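## Folding a button-up shirt flat

I don't believe in folding boards. I bought one from Tumell, used it for 2 shirts, and it has lived behind a door ever since. A table does the same job, provided you clear enough of it for the body and both sleeves.

Start with the buttons. Most guides tell you to do up every one. I do the collar button, then every other one down, and I have yet to see the difference in a drawer. Lay the shirt face up and pull the hem until the front stops bunching. Smooth it outward with your palms, from the buttons toward the side seams. 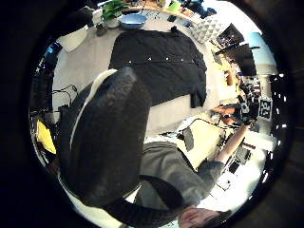
Then turn it over, collar still pointing away from you. Fold one side in, about a third of the width, and lay the sleeve straight down along the fold. Repeat on the other side. The Gollus method wants the sleeve bent at exactly 90 degrees first - try it if you like, but all I got was a lump at the shoulder.

Bring the hem up a few inches to hide the curved tail, then fold the bottom half up to just under the collar. Flip it and check the front. If the collar sits crooked, the sides were uneven, and pressing down on it won't help. Open it up and redo them.

Dark cotton shows lint and creases more than anything else I own. Run a lint roller over it before the first fold. As for "wrinkle-free for weeks" claims, I packed a shirt this way in October and still needed an iron at the other end.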